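# 追悼集会の報道における「地域」の描かれ方

ニルデン(Nirden)市の事件をめぐる地方紙・全国紙の記事比較

社会学部 メディア社会学演習 期末レポート

## 1. 課題の設定

事件や暴力の被害を受けた少数派の人々について、新聞はどのような言葉を選ぶのか。演習の前半で読んだ文献では、加害者の経歴に紙面が割かれ、被害者の属する共同体の声が後回しになる傾向が指摘されていた。本レポートでは、ニルデン市で起きた礼拝所放火事件とその後の追悼集会を取り上げ、地方紙と全国紙の記事を比べた。

事件は3月の早朝に起きた。市の北側にあるロケヴィス(Rokevis)地区のヒンドゥー寺院が放火され、建物の東側が焼けた。中にいた家族のうち二人が亡くなり、一人が重傷を負った。亡くなった家族の姓から、現地では「プラジャーパティ(Prajapati)家の事件」と呼ばれることが多い。翌週の午後6時から寺院前の道路で追悼集会が開かれ、市長と州政府の代表が参列した。地方紙の記事によれば、参加者は160人を超えた。

## 2. 資料と方法

対象は、事件発生から30日間に掲載された記事である。地方紙は市内で発行されている『ズルタス(Zultus)』、全国紙は発行部数の多い一紙を選んだ。本レポートでは後者を「全国紙A」と表記する。見出しと本文に寺院名、地区名、家族の姓のいずれかを含む記事を検索し、通信社の配信をそのまま載せた短信は除いた。残った記事は59本だった。

記事は一本ずつ読み、次の項目を記録した。

- 最初に発言が引用される人物の立場(警察、政治家、遺族、近隣住民、宗教団体など)
- 「地域」「コミュニティ」という語が指している範囲
- 事件の呼び方(放火、襲撃、ヘイトクライム、テロなど)
- 写真の主な対象

一本の記事に複数の呼び方がある場合は、見出しに使われたものを優先した。見出しに呼び方がない場合は本文の最初の段落を見た。判断に迷った記事は、三日あけてもう一度読み直してから分類した。

## 3. 結果

### 3.1 最初に引用される人物

掲載本数は『ズルタス』が31本で、残りが全国紙Aだった。全国紙Aでは、最初の引用が警察の広報か政治家である記事が大半を占めた。特に発生直後の一週間は、捜査の進展を伝える記事が続き、寺院の関係者の発言は末尾に一、二文置かれる程度だった。

『ズルタス』では近隣住民と寺院の関係者が最初に出てくる記事が多い。ただし、遺族本人の発言は両紙とも少なかった。『ズルタス』は二週目の記事で、遺族が取材を控えるよう求めていることを伝えている。このため、遺族の発言の少なさを新聞側の姿勢だけで説明することはできない。

### 3.2 「地域」という語の範囲

予想と違ったのはこの項目である。調べる前は、両紙とも「地域」をニルデン市全体の意味で使っていると考えていた。実際には『ズルタス』の用法が途中で変わっている。発生直後の記事では「ヒンドゥー教徒の地域社会が悲しんでいる」という書き方だったが、追悼集会を伝えた記事からは「私たちの地域」という表現が増え、市民全体を指すようになった。

全国紙Aではこの変化が見られない。追悼集会の記事でも、悲しんでいるのは「ヒンドゥー系コミュニティ」であり、市長や州の代表は外から訪れて連帯を示す人物として書かれている。同じ集会を扱っていても、読者が受け取る参加者どうしの関係はかなり異なる。

### 3.3 事件の呼び方

最初の三日間は、両紙とも「放火」または「火災」を使っていた。警察が動機について発表した後、全国紙Aは見出しを「ヘイトクライム」に切り替えた。『ズルタス』は同じ日の紙面では「放火」のままで、社説で初めて「憎悪による攻撃」と書いた。「テロ」は政治家の発言の引用に限られ、記者の地の文では両紙とも使っていない。

呼び方の選択には法律上の事情も関係していると思われる。起訴の内容が決まる前に動機を断定する見出しを避けるのは、新聞として自然な判断である。一方で、寺院の関係者は『ズルタス』への投書で、「火災」という語が数日間使われたことへの不満を述べていた。

## 4. 考察

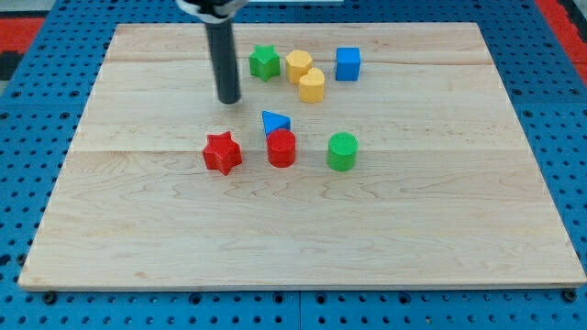
地方紙と全国紙の違いは、まず取材の距離から説明できる。『ズルタス』の記者は追悼集会の前からロケヴィス地区を取材しており、寺院の行事を伝える過去の記事もあった。全国紙Aの署名記事は、集会の日を除いて州都の支局から出されている。警察と政治家の発言が先に来るのは、支局から取りやすい情報がそこに集まっているためだと考えられる。

次に、「私たちの地域」という表現の扱いである。この言い方は被害者を市の一員として認めるもので、追悼集会での住民の発言とも一致している。しかし、事件前の『ズルタス』の紙面を見ると、ロケヴィス地区の記事は駐車場問題や騒音の苦情に関するものが目立った。事件後の表現だけを取り出して、地方紙が少数派を包摂していたと評価するのは難しい。演習の中間発表でもこの点について質問を受け、過去の紙面の確認を追加した。

写真については、項目として記録したものの、十分な分析ができなかった。データベース版では写真が省かれている記事があり、紙面の縮刷版を確認できたのは一部にとどまる。確認できた範囲では、全国紙Aはろうそくと花を写したもの、『ズルタス』は参加者の顔が分かるものが多かった。

## 5. 限界と今後の課題

分類はすべて筆者一人で行った。別の人が同じ記事を読んだ場合に結果が一致するかどうかは確かめていない。また、対象を二紙に絞ったため、テレビや地区の住民が運営する媒体での扱いは分からない。寺院の会報は英語以外の言語で書かれた部分が多く、今回は読むことができなかった。

期間を区切ったことにも問題がある。裁判はまだ始まっておらず、事件の呼び方は判決までにもう一度変わる可能性がある。卒業論文では、裁判の開始後の記事を加え、同じ項目で比較を続ける予定である。分類表は演習の共有フォルダに置いた。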